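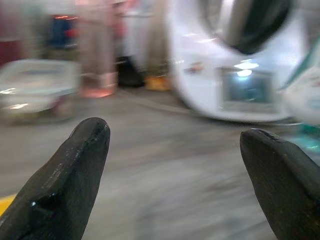
Ticket: Wrist view smears during hand-guided demos, trained policy misses the grasp
Product: Plultelow teach kit, two-finger gripper with wrist camera
Status: Closed, workaround in place
Opened by: Syahrul Tambunan, Mikgate
Handled by: Zdeňka Kolář, Virkel support

Syahrul Tambunan, first message

We are teaching the arm by hand. One person holds the wrist handle, walks the gripper through the job and presses the button to close the fingers. The job is to pick up a small part from low down and put it in a tray. We recorded 600 demonstrations in May and trained on all of them with the default settings.

The result goes to the right general area and then closes too early or off to one side. It does this most of the time. The joint data plays back properly. If I replay a demonstration with no part present, the arm follows the path it was shown.

I went through the wrist video and a lot of it is blurred. I have attached one still. The fingers are sharp enough to see the scuffs on the left one, but everything past them is streaked on the diagonal. You can make out the big white machine and the clear plastic container on the floor, and not much detail on either. Is the camera faulty?

Zdeňka Kolář

Thanks for the still. I don't think the camera is faulty. The fingers move with the camera, so they stay sharp when the wrist moves. The background does not. A dirty lens or bad focus would not give you streaks all in one direction like that.

Please send me:
- the exposure setting from the camera page
- the top wrist speed from any three demonstrations
- whether the blur is there when the arm is standing still

Syahrul Tambunan

Exposure is on automatic. No blur when the arm is still, I checked at the start and end of several recordings. I can't find the wrist speed. Where is it?

Zdeňka Kolář

Open a recording, go to Details, then Motion. It is the second line. If you are on the older version of Tawhiri you have to export the recording first and read it from the summary file.

Syahrul Tambunan

Found it. We are on the older version. All three are well over the limit printed in the guide. The worst one was done by our quickest operator, who had been told that shorter recordings were better.

Zdeňka Kolář

That explains most of it. Two things are adding up. With the exposure on automatic the camera holds the shutter open longer when it decides the room is dim, and the wrist is being swung quickly while it is open. I'd fix both.

1. Set exposure to manual and enter 2,000 microseconds.
2. Raise the gain until the floor is clearly visible. Some grain is fine.
3. Turn on the speed warning under Teach, Limits. The handle will buzz when the wrist goes too fast.
4. Ask operators to slow down before the fingers reach the part, pause, then close.
5. Record a small set first and look at the video before doing more.

Please don't mix the new recordings with the old ones yet.

Syahrul Tambunan

Did steps 1 to 4. The picture was too dark after step 1, even with the gain at maximum. Raised the exposure a little and switched on the second row of lights, which is normally off in that part of the room. Now usable.

The speed warning did not buzz at all. I swung the wrist as hard as I could and got nothing.

Zdeňka Kolář

The warning only works in guided mode with the handle set as the input. If you have also used the remote controller on that arm, the input may still be set to Remote. Check Teach, Input. You need to restart the teach session after changing it.

Syahrul Tambunan

It was set to Remote. We tried the controller for a morning before going over to hand guiding and never changed it back. Buzzes now.

Recorded 6 demonstrations and watched them all the way through. The approach is clear in each one and I can see both fingertips against the floor right up to the close. There is still some streaking on the long move across to the tray. Does that matter?

Zdeňka Kolář

Less than it does at the pick. The policy needs a good view where it has to be exact. I would leave the long move alone unless the place step starts to go wrong. Carry on and record a full set.

Can you keep the old set? You may be able to use the slower recordings from it. Sort by top speed in the export and throw out anything over the limit.

Syahrul Tambunan

Retrained on the new recordings plus the slow ones from the old set. It now closes on the part on most tries. The misses left are when the part is lying right up against the container, and we hardly showed it that case, so I will record more of those.

Happy for this to be closed. Could the guide mention the input setting next to the speed warning? It is only in the remote control chapter at present.

Zdeňka Kolář

Passed to the people who write the guide. Closing the ticket. Reply here if the place step gives trouble and it will reopen.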